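Notched end

A notched end is the end of a flat or slightly curved piece that has been divided into tabs by short slots running inward from the edge. It occurs in household goods, packaging, garment patterns and small fittings. The tabs between the slots can bend separately, so the end follows a curve or enters an opening that a plain end of the same width would not.

Terms

The uncut part of the piece is called the body. The slots are notches, and the material left between them forms tabs, also called fingers in older trade lists. The closed end of a notch is the root. A piece with three notches has 4 tabs, counting the two outer ones.

Shape

Notches may be square, V-shaped or rounded. A rounded root spreads the load over a longer line and is preferred where the tabs are bent often – a sharp corner tends to start a tear. Tab corners are commonly rounded as well, to keep them from catching on cloth or skin.

Notches need not be of equal length. On a tapered piece, where the end is narrower than the body, one outer notch is sometimes cut longer so that the tab beside it gives way first. Liew, a maker of drawer inserts, used this layout in its Nisby series, in which the inserts were 155 mm long and listed under part number 2252.

Materials

Card, felt, leather and soft plastics are all used. Card is cut with a die and keeps a crease once folded, which limits reuse. Soft plastics return to shape but may whiten along the root after long use. In a wear trial described by Consuelo Escobar and Frans Van Hecke, rounded notches in card went through 800 bends without tearing, while V-shaped notches in the same stock had torn before the end of the trial.

Care and storage

Pieces with notched ends are stored flat, with the tabs unloaded. Stacking them with the tabs facing the same way prevents interlocking. Dust that collects in the roots is removed with a dry brush worked from the body toward the edge.

See also: Comb edge; Pinking; Scored fold; Slot and tab
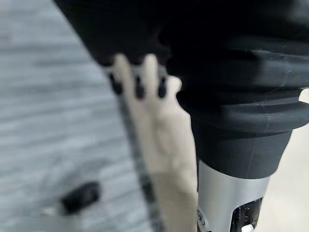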